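Fluvutine Soaking Powder for Glassware
by Skonel

13 oz tub, scoop included
Unscented
Item group: Kitchen care / Glass and glazed ware

If you live with hard water, you know the gray film that creeps over drinking glasses, vases and the inside of every pitcher you own. Scrubbing doesn't shift it, and the dishwasher seems to bake it on. Fluvutine is a plain citric-based soak that loosens mineral film so it rinses off under the tap, and we love it. We've carried three or four glass cleaners over the years and this is the one that ended up next to the sink in our own break room.

It's a dry powder, so you mix only what you need. One level scoop goes into a quart of warm water. Stir until the grains are gone, put the glass in, and go do something else for 20 minutes - longer for old vases with that chalky ring at the waterline. Then rinse well and dry with a lint-free towel. Colored glass, clear glass and pressed glass can all go in together, as long as the color is in the glass itself and not painted on.

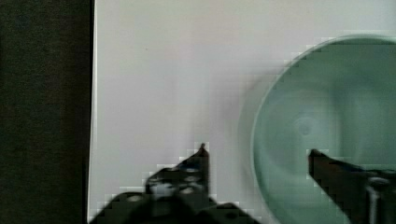
Urszula Bielecka wrote in to say she had given up on her grandmother's punch cups and was keeping paper clips in them. Two soaks later they were back on the shelf, and she'd like us to mention that the second soak did most of the work, so don't quit after the first. She also asked for a bigger tub. We've passed that along!

Her point about the second soak is a good one. A thick deposit comes off in layers, and a fresh batch works better than leaving the piece in a tired one overnight. You can tell a batch is spent when it goes cloudy and a new piece comes out looking the same as it went in. Pour it down the drain with plenty of water and start over.

A tub makes up to 145 quarts if you stick to the level scoop. Heaping it doesn't speed anything up, we tried. For a tall bottle or a narrow vase, mix the soak in a measuring cup and pour it straight in through a funnel, then swirl every few minutes. A handful of dry rice in with the liquid helps at the bottom corners where a brush can't reach.

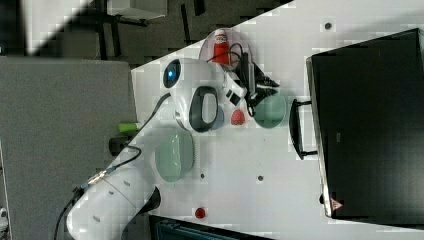
What not to soak

Keep it away from marble, limestone and any other stone that reacts to acid, and that includes the countertop under your bowl. Put down a tray. Gold or silver rims, hand-painted decoration and iridescent finishes should stay out too. Aluminum will dull. Crystal with a cracked or glued stem is better wiped with a cloth dipped in the solution.

One more thing - scratches and dishwasher etching look a lot like mineral film, and no soak will fix either of them. Wet the glass and hold it up to a window. Film mostly disappears while wet and comes back as the glass dries. Etching often does the same, annoyingly, so rub one small spot with white vinegar first. If that spot dries clear, Fluvutine will do the rest.

Goes well with

Grarnside bottle brush, 9 in, bendable neck
Manzano flat-weave towels, pack of 7

Storage

Close the lid tightly and keep the tub out of the cabinet under the sink if it gets damp in there. Powder that has clumped still works. Break it up with a fork and give it a bit more stirring. Keep away from children and pets, and don't mix with bleach.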